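Household and Workshop Tips: Comparing Hand-Held Grippers in an Ordinary Kitchen

Guidance for members of the Vandale shared workshop. Revised June 29, 2022.

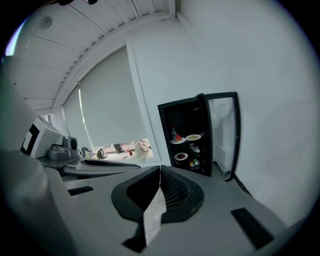
Is a home kitchen a suitable place to compare two grippers?

A home kitchen is suitable provided that both grippers are given the same tasks, at the same counter, under the same light. Results from one kitchen should be used to choose between tools for that kitchen. They should not be read as a general rating of either product.

Before the session

Clear a stretch of counter long enough to set down a dinner plate on either side of the tool. Small appliances may stay in their usual places, but their cords should be moved to the back. Charge the batteries overnight and wipe the camera lens with a dry microfiber cloth. Glass cleaner should not be used on lenses, as it leaves a film that shows up as glare when the window is bright.

Decide on the tasks in writing before either gripper is picked up. Members who choose tasks as they go tend to favor whichever tool they tried first. The workshop sheet lists 14 tasks, and most households will find that four or five of them are enough for one afternoon.

Light and blinds

Set window blinds at one height and leave them there for the whole session. A camera that adjusts its own exposure will darken the counter whenever a bright window comes into view, and a comparison in which the blind was moved halfway through is of little use. Ceiling lights should be either all on or all off. If the camera software offers a fixed exposure, use it, and note the setting on the sheet.

Wide-angle lenses bend straight edges. New users commonly reach short of an object near the side of the view. Allow a few practice reaches with each camera before keeping score.

Refrigerator tasks

Opening and unloading a small refrigerator is the most useful single test on the sheet. It calls for a pull on the door, a reach into a dark space, and a choice between objects of very different stiffness. The following order is recommended.

Open the door fully by hand for the first round. Door opening may be scored separately later.

Take a drink can from the shelf and set it on the counter. Cans are forgiving and give the user a feel for the grip force.

Take a bottle by the body, below the cap. Grippers with short fingers often slip upward on a narrow neck.

Leave plates of cut fruit for last. Lift a plate by the rim, keep it level, and carry it no farther than the nearest counter. Use a melamine plate for the first attempts.

Close the door between rounds, and limit each round to 3 minutes. Food that has been out on the counter during a long session should be discarded.

Fingers and pads

The workshop currently lends two sets of fingers. The Rolon set is firm, with a ribbed inner face, and holds cans and boxes well. The Brakura set is softer and wraps around rounded objects, but it picks up crumbs and must be washed more often. Hanna Levchenko, who maintains both sets, asks that they be washed in warm water with dish soap and air-dried flat. Neither set belongs in the dishwasher.

Change the fingers, and leave everything else alone. If the fingers and the camera are both replaced between rounds, the scores cannot be compared.

Controllers

Members may borrow either the trigger controller or the Björklund slide controller. The trigger is quicker to learn. The slide gives finer control when closing on soft items such as berries, though it tires the thumb. Users with small hands have generally preferred the slide. A first-time user should complete the can task with both before deciding.

Keeping score

Record each attempt as held, slipped, or dropped. Do not record half marks. Write down the time only when the object has been set down and released. The workshop log held 2,110 attempts at the end of February, and the entries that have proved least helpful are those with a time but no outcome.

Cleaning up afterward

Wipe the gripper housing with a barely damp cloth. Keep water away from slots and mesh openings, and use a soft, dry brush on any mesh. Sticky juice should be removed the same day. Detach the fingers before putting the tool in its case, and place them in the mesh bag supplied.

Wash all plates and the refrigerator shelves that were touched during the session. Return the score sheet with the equipment, in the front pocket of the case.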